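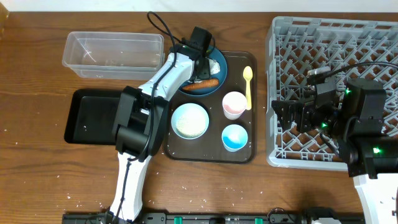
Photo: Armelle Sabatier

Ekusbridge Muster Rolls: README

Transcribed muster and pay records for the garrison at Ekusbridge, with a linked file of short officer biographies. Release 2, Sep 13, 2018.

Contents

musters.csv: one row per man per muster. 3,000 rows.
officers.csv: one row per commissioned officer. 300 rows.
notes.txt: transcriber's remarks, keyed by row number.
places.csv: place names as written, with the modern form where one could be settled.

All files are UTF-8, comma separated, with a header row. Empty fields mean the source is blank. A single question mark means the source has writing that could not be read.

Sources

The rolls were read from bound volumes in the Katach deposit. Volume and leaf are given in the fields vol and leaf. Leaves without an original number take the number of the leaf before them plus a letter, so 14a follows 14. Officer entries draw on the rolls first, then on commission books and wills. Raphaël Joly read the musters and Armelle Sabatier the wills. Suleiman Iyamu built the officer file.

Fields in officers.csv

id: stable between releases. Retired ids are not reused.
surname, forename: as in the earliest commission found. Other spellings go in alt.
rank, rank_from: highest rank held at Ekusbridge and the year it was granted.
corps: name of the regiment's colonel at that time. Numbers are added only where the source has them.
born, died: year only. Baptism and burial years carry the suffix b.
src: short reference. See the key at the top of notes.txt.

Dates

Years before the calendar change are a known trouble. Clerks at Ekusbridge began the year in March, and the musters keep that practice. The field year_os holds the year as written and year_ns the year counted from January. Use year_ns for sorting. The commission books mix both styles, and 30 officer rows are marked style=unsure for that reason.

Known problems

Two lieutenants named Mokgethi appear in the same company and may be one man. They have separate ids for now.
Volume 2 has water damage along the inner margin. Pay sums there are often partial.
Rank "ensign" and "second lieutenant" were used loosely by one clerk and have been left as written.
Servants and drummers are listed in some musters and left out of others. Head counts should not be compared across volumes without checking notes.txt.

Changes from release 1

Added places.csv. Split name into surname and forename. Corrected leaf numbers in volume 1 after a check by Mireille Pichon.

Corrections

Send the row id, the field and the source reading to Timothée Texier. Changes without a volume and leaf are held over.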